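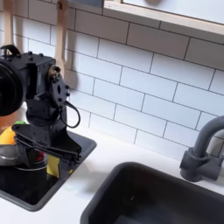
Arm over the cooktop with the yellow sponge in the gripper, sink at right.

29 June 2023

Travach kitchen, arm on wipe-down. Cooktop first, then the counter as far as the sink. Sponge is held upright, clear of the pot on the left. Pot stays where it is for now. The kitchen staff leave one there most of the day and I want the routine to deal with that.

Pressure setting is at 3. At 4 the sponge folds under the fingers and the plate edges get too close to the glass. Leave it at 3 until we have a thicker sponge from Culisley. Cable still has some slack at the mounting plate. Fine for the cooktop, but check it before anyone extends the reach past the faucet.

Talked with the morning crew after lunch. Main points, so they don't get lost:

They used to split the wiping between whoever was free. Now one person has to stay near enough to rinse and swap the sponge, and that person can't go help with deliveries. So the job got lighter but somebody is tied to it. Codareo counted the wiping as time saved and left the swapping out of the sheet. I've asked for it to be added before the August review.

Two people said they like not leaning over the stove at the end of a shift. One said she doesn't trust it on corners and goes over them again by hand anyway. I told her to keep doing that and write down which corners.

Nobody on the late shift has been shown the stop procedure. That needs to happen before they run it alone. The Nowicki sheet covers it but it is 9 pages and no one is going to read that at a sink — cut it to one page and tape it up by the door.

Open question is who decides when a surface is clean enough. Before, it was whoever held the sponge. At the moment the routine just ends and people assume it's done. I'd like the shift lead to sign off, but that is another task for the shift lead, and they should get a say first.

To do: shorter stop sheet, spare sponges, cycle counter back to zero when it gets to 2000.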